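Household and shop-floor chores: frequently asked questions
Goodwin Automation Notes

These answers cover the questions we receive most often about whether a machine can take over routine manual work in a home, a laundry or a small workshop. They deal with general-purpose arms and grippers. Dedicated equipment such as dishwashers, conveyor ironers and robot vacuum cleaners is covered elsewhere.

Can a robot fold a towel yet?

In a laboratory, yes. In a hotel laundry working to a timetable, seldom. A towel has no fixed shape, so the machine can't store one model of the object and look for it. Each time the cloth is lifted it hangs in a different way, and the corners the machine needs are often inside a fold. Terry cloth adds bulk. Two fingers closing on a towel may take one layer or several, and from the outside the difference is small.
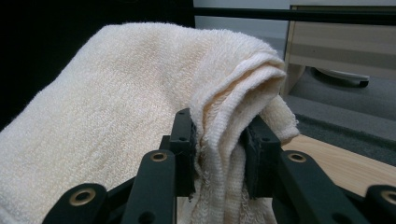

Page last changed: Oct 23, 2020

Our own test set, called Wamis, has 2,751 recorded handling attempts. Most are lifts, folds and placements of bath and hand towels. Bunched grasps, where several layers are held together, are marked separately from single-layer grasps, because the next move differs. A bunched towel can be carried to a container without trouble. It has to be put down and gripped again before it can be folded.

Why not simply use suction?

Suction works on card, glass, sheet metal and sealed bags. Air passes through looped cloth, so the cup doesn't seal. High-flow units will hold some fabrics, but they are loud, and they tend to pick up the layer underneath as well. Needle grippers are used in garment factories and will hold towelling. We don't recommend them for anything that goes back to a customer, or for use in a home.

What counts as a finished chore?

We use a written end state. For the tub task, the towel must be folded, inside the tub and below the rim, with no part hanging over the side. The tub must still be on the table. A run that ends with a neat towel next to the tub is recorded as failed. Published results do not always state the end condition, and two success rates can't be compared without it.

Are two arms needed?

For folding, in practice, yes. One arm can fold a small cloth by dragging it against a table, but the result is uneven and slow. Two grippers can hold two corners, keep the cloth under light tension and lay it down in one movement. For placing an already folded towel in a tub, one arm is enough if the stack is firm. A soft stack opens at the free side when lifted from one point, and a second gripper supports it. 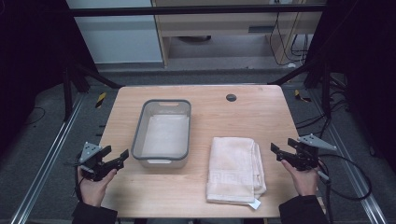 How long does a machine take to fold one towel?

Between 50 seconds and several minutes on general-purpose equipment, depending on how the towel is presented. A practised person takes a few seconds. Most of the machine's time goes on finding the corners. If the towel arrives flat, the folding itself is short.

Which shop-floor jobs are further along?

Anything with rigid parts and known positions. Loading a lathe, stacking boxes of one size and moving trays between stations have been routine for years. Picking mixed rigid items from a bin is in commercial use, with a person on call to clear stoppages. Cable routing, bagging and work with soft packaging are closer to the laundry case. The Plulto line at our Amano workshop moves rigid tubs without supervision. It is not used to fill them with cloth.

Does the container matter?

More than most buyers expect. A straight-sided tub needs the gripper to come in from above, and the fingers need room to open once they are inside. If the load is nearly as wide as the tub, there is no such room.

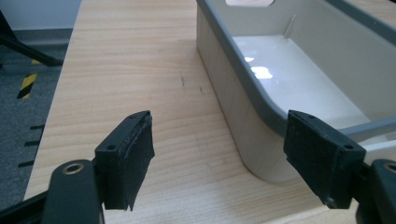

The rim is the usual point of contact. A finger that touches it on the way down will push a light tub across a smooth table, and every position the machine has stored for that tub is then wrong. There are three common remedies: fix the tub to the table, look at it again before each placement, or hold it with the second gripper. Fixing it is the cheapest. A rubber mat under the tub helps, though it does not replace a proper stop.

Glossy plastic can also give false depth readings. Overhead lights reflect in the base and some depth cameras report a hole or a raised patch. Diffuse lighting reduces this. So does a matt liner.

What finger surface should I use for cloth?

A fabric-like or rubber pad, flat, and replaced on a schedule. Bare hard plastic slips on dense cotton unless the force is raised, and higher force leaves creases. Inspect the pads every 400 cycles. Worn edges catch loops of pile and the towel then fails to drop when the fingers open.

How do I tell whether the grasp is good?

Gripper opening is the first measure. Closed on cloth, the distance between the pads gives a rough layer count once the fabric has been calibrated. It will not tell you which layers are held.

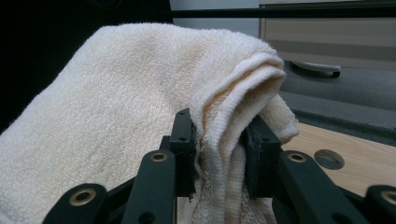

For that you need a view of the cloth near the fingers, or a test movement. In the test movement the machine lifts the towel a short way, pauses, and compares the hanging outline with what it expected. The check adds 8 seconds to a cycle in our set-up. We switched it off in September to see if the time could be saved, and switched it on again after the rate of refolds rose.

Should I buy one for a small laundry now?

Not for folding mixed linen. Flatwork folders and towel folders of the fixed type are faster and cheaper, and spare parts can be had. A general-purpose arm may be worth pricing for carrying and stacking. Ask the supplier for unedited runs with your own towels, after washing, and ask who resets the machine when it stops.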